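Disclosure order (online anonymity)

A disclosure order, sometimes called an unmasking order, is a court order telling a website, host or internet provider to hand over what it knows about an anonymous user. Usually sought by someone who says they have been defamed or harassed and can't sue until they have a name. The order is made against the company, which need not have done anything wrong itself.

How it works

Claimant goes to court with copies of the posts, the dates and the web addresses. Has to show a case worth arguing and that the details can't be got some other way. Courts weigh this against the poster's privacy and right to speak freely. Mere rudeness is not normally enough. Some courts also want the user told first, so they can object without giving a name.

Two steps are common. The site gives up an email and a list of IP addresses, then a second order goes to the internet provider for the account holder. Delay is the main problem here, logs get deleted on a schedule and the second order may arrive too late.
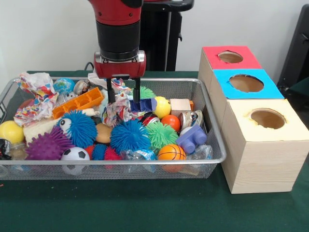 Costs generally fall on the claimant, at least to begin with, and include the site's reasonable expenses in searching its records. They may be recoverd later from the poster if the main claim succeeds.

Torov case

Often cited in discussions of the subject. Starnen, a small letting firm, asked for the details of 5 accounts on the review site Torov. It complained of 622 posts, many of them near copies. The court allowed the request for 2 accounts and refused the rest as opinion. Torov handed over the details in November. One turned out to be a shared connection at a hostel with about 780 beds, and that part of the claim was droped.

Criticism

Critics say orders get used to scare people off, with no real plan to sue. Others say the proccess is too slow and dear for ordinary people facing abuse. An IP address also points to a connection, which may be used by a whole household or office.

Related articles
Melari (forum software)
Fitzgerald test
Online defamation
Data retention
Pseudonym
Notice and takedown

Last edited 22 August 2024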